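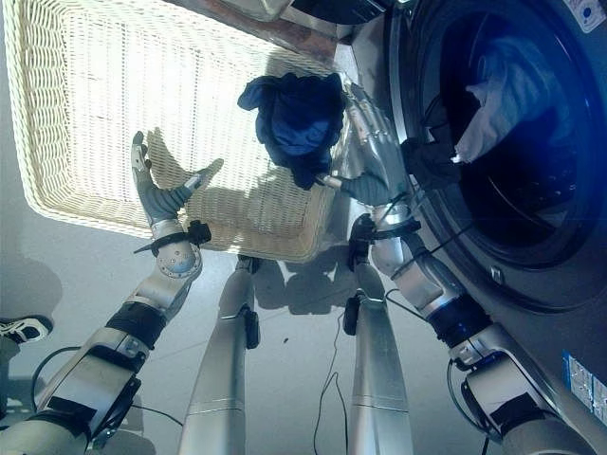
How do I keep a wind spinner upright in a big flower pot?

Posted by Quyên Nông
Garden Decor and Ornaments, 890 views

Hi all! I finally treated myself to a Narner copper-colored wind spinner, the double wheel kind, and I'm completely in love with it. The wheels turn opposite ways and it throws little flickers all over the fence in the morning. It came on a steel pole with a three-prong foot that you push into the ground.

My problem is that I have no ground. Our place in Gumell has a paved yard, so everything I grow is in pots. I put the spinner in the biggest one (a glazed planter with lavender in it) and it looked wonderful until the first windy afternoon, when I came home and found it leaning on the downspout with half the lavender roots in the air. I replanted, pushed the prongs down deeper, and by breakfast it was over again.

The top wheel stands 31 inches above the soil. I can make the pole shorter by leaving out the middle section, but I'd love to keep the height if there's any way to do it. I also don't want to drill the planter, it was a gift. Any ideas very welcome!

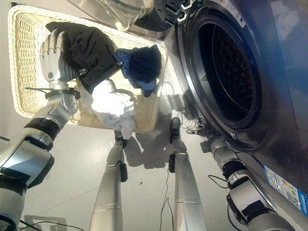
Best reply, from fernandback

Oh, you can absolutely keep the height! Potting mix is the trouble here. It's light and fluffy, great for lavender, and it has almost no grip on a metal prong. I went through this with a sunflower spinner on my porch in Villalba and it hasn't budged in two winters.

What worked for me was a sleeve. Get a piece of plastic pipe just wide enough for the pole to slide into, and a plain nursery pot that fits in the bottom half of your planter. Stand the pipe in the middle of the nursery pot and tape over the lower end, then fill in around it with fast-setting concrete. Prop the pipe dead straight while it sets (I used two paint sticks and a lot of tape). Leave it overnight.

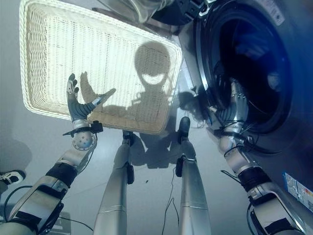
Then lower the whole thing into the planter, and make sure the drain hole still has a clear way out, so sit it on a few pieces of broken pot. Fill soil in around it, lavender back on top, and drop the pole into the pipe without the prong foot. Most of them unscrew. The best part is that you can lift the spinner out when a real storm is coming and the plants never know!

If the pole rattles in the pipe, wrap a couple of turns of bike inner tube around it. So much quieter.

118 people found this helpful

Reply from garys_pots

Just put rocks in

Reply from Marigold Dee

Love that you got one of these, they're so cheerful! I didn't want to mess with concrete so I bought a Wunda patio stand, a flat heavy base with a socket and a thumbscrew. It goes next to the pot and you hide it with trailing stuff. Check the socket against your pole before ordering, because mine was loose and I had to shim it. Also grease the bearing every spring, a stiff wheel pushes harder on the pole.
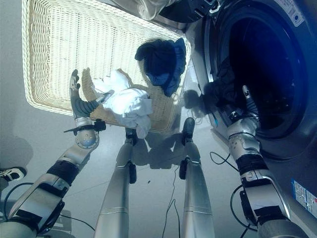
Follow-up from Quyên Nông

Thank you, I'm doing the pipe sleeve! Should I cap the pipe when the spinner is out?

fernandback

A rubber chair tip over the top works great. It keeps rain and leaves out, and you can pull it off by hand when the spinner goes back in.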